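The Man Who Keeps a Sourdough Library

7 min read

Rok Vidmar answers the door with flour up to his elbows and a bowl tucked under one arm, and he is already talking about rye. I've come to ask him about his collection of sourdough starters, which has grown to 86 and taken over most of the ground floor of his house on the edge of Tirnier. Before I've got my coat off he has me smelling one.

"What do you get?" he asks. I say apples, maybe a bit of yogurt. He's delighted. "Apples! Yes! Last month you would have said vinegar. It moves around, that one. It has moods."

He started eleven years ago with a single jar from his aunt, who had been baking the same dark loaf twice a week since before he was born. When she moved to a smaller place she gave him her pans, her big table and a spoonful of gray paste wrapped in a dishcloth. He killed it inside a month.

"I was so ashamed," he says. "I had to phone her and ask for more. She laughed at me for a long time, and then she sent me two, one to use and one to hide."

The hidden one is still going. It lives at the back of the second fridge and gets flour and water every nine days. He bakes with it at Easter and on her birthday, and the rest of the year he mostly checks that it's all right.

The others came from all over. A baker in Valcárcel gave him a stiff wheat starter that she keeps as firm as modeling clay. A retired bus driver mailed him dried flakes in a birthday card. One came from a pizza place that was closing down, handed over in a paper cup on the last night. Rok writes the story of each one in a green notebook before he does anything else, and he reads me several of them standing up, turning pages with his cleanest finger. I could have listened all afternoon (and I more or less did).

I ask him how on earth he keeps so many alive. He has a chart on the wall and feeds a dozen or so each morning, before breakfast, with the radio on. The lazy ones stay cold and get fed less. The lively ones sit out on the counter during baking weeks, with their lids on.

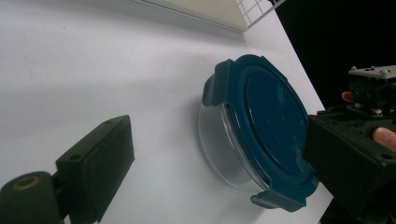

"People feed too much," he says. "They get worried, and when they are worried they give it flour. Then they have a bucket of the stuff and they feel guilty throwing it out. Keep a small amount! A spoonful is plenty. You can build it up the night before you bake."

His own method is very plain. He takes a spoonful of old starter, adds equal weights of flour and water, stirs until there are no dry bits, and leaves it somewhere warm until it domes. If it has sunk in the middle, he's missed the best of it, but he'll usually bake with it anyway. He's wonderfully relaxed about this. "My aunt never weighed one thing in her life," he tells me. "She went by the sound of the spoon."

Flour is the one subject that makes him stern. He buys stone-ground rye from a mill called Skemero and won't hear a word against it, even though the sacks turn up late and once turned up with a live mouse. He thinks fresh flour matters more than any fancy oven. His own oven is an old gas one with a door that has to be held shut with a chair, and the loaves that come out of it are glorious – dark, crackling, a little lopsided.

This spring everything went mad. With so many people stuck at home and yeast hard to find, a post about his starters got passed around, and he had nearly 2,000 messages in a few weeks. He tried to answer them all. He dried starter on sheets of baking paper laid over every bed in the house, crumbled it into envelopes, and walked to the post office each morning with a backpack. By August he had run out of envelopes twice and was folding his own from old maps.

"I got pictures back," he says, and for a moment he has to stop. "Ugly bread! Beautiful ugly bread, from people I have never met. One man was 95. He baked his first loaf and he said, why did I wait?"

Some of those people now meet online once a month under the name Flostasach, a word Rok made up while half asleep and can't explain. They swap recipes and argue about salt. He'd like to get them all around one table someday and bake something enormous.

Before I leave he presses a small jar on me, the apple one, along with half a rye loaf for the train. I ask what I should call it. "Wait until it's annoyed you," he says. "Then you'll know."

September 2020

Comments (4)

breadandbutterpat
Loved this! I got one of the map envelopes. Mine has a bit of coastline on it and I can't bring myself to throw it out.

Denny K.
Does he use whole rye for the daily feeding or only for the loaves? Mine goes gluey when I use whole rye.

old_mill_lane
Denny, gluey is normal for rye. Try a bit less water and stir it with something stiff.

Marguerite
Made my first loaf in April, flat as a plate. Made my latest this morning and it's less flat. Thank you for the kick to keep going.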